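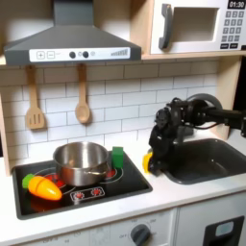
Yaowalak said the soup needed salt, and that she wasn't going to pay until somebody did something about it.

She'd been sitting on the playroom rug for a good while by then, knees up around her ears, waiting on lunch. My niece Misari ran the place. I was the dishwasher (promoted from customer the week before, no raise).

"There's no salt," Misari told me, very low, so the customer wouldn't hear. "Tell her it's coming."

"It's coming!" I yelled.

The restaurant was called Kaewmanee, after a cat, and it had strict rules. Soup cost 46 dollars. Soup with a spoon cost 49. The microwave said 01:30, which was also closing time, opening time and how long you had to wait for anything, so you could never be early or late - I sort of loved that about it. My own kitchen on Mulville Street had a clock that worked, and I'd spent most of February standing under it at night, eating cereal and not calling Rogério back.

Misari thought hard about the salt. Then she pinched some air off the counter and sprinkled it from way up high, like her grandpa does.

"Is that enough?" I asked.

"It's 2,000," she said.
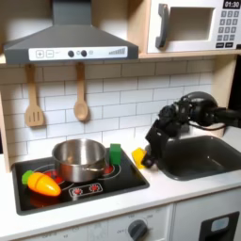 I carried the first bowl over, and there was no bowl either, so I walked with my hands cupped and my elbows out, going slow around the puzzle pieces. Yaowalak took it from me without spilling. She blew on it. She tasted it, shut her eyes and made us both wait.

"Okay," she said. "Now that's soup."

Misari went pink all the way to her ears and turned around to fuss with the stove so we wouldn't see.

"You want one?" she asked me over her shoulder. "Dishwashers get it for 39."

I said I did, and could I get one to go, too, for a friend who might be hungry.

"What's his name? I have to write it on the lid."

"Rogério Bittencourt," I said, and she wrote it with her finger, asking me for every letter.

Filed under: Short Reads, Family, Under 5 Minutes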